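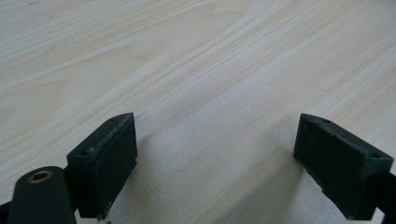 Mundska Laundry Room FAQ

When is it open?
6 am to 10 pm. Last wash goes in at 9, dryers shut off at 10 sharp.

How do I pay?
Clasel card. No coins anymore. Top up at the box by the door, 25 dollars max per go.

The card reader says 49.
Card not read. Wipe it, try again. Still 49 — use another machine and email us the machine number.

Can I reserve a washer?
No. First come. Please dont leave baskets on top to hold one.

Somebody took my stuff out!
Allowed after 15 minutes. It should be on the folding table.

Which building am I in?
Units up to 251 use the Grube Street side. Everyone else, Cemport side. Your card only opens one of them.

Rugs? Comforters?
Comforters ok in the two big washers at the back. No rugs with rubber backing, they shed and clog the drain.

Is detergent sold there?
Not right now. Machine is empty untill April.

Lost card?
5 dollars for a new one. Balance moves over if you registerd it, otherwise it's gone.

Lost socks?
Bin under the window. Emptied at the end of the month.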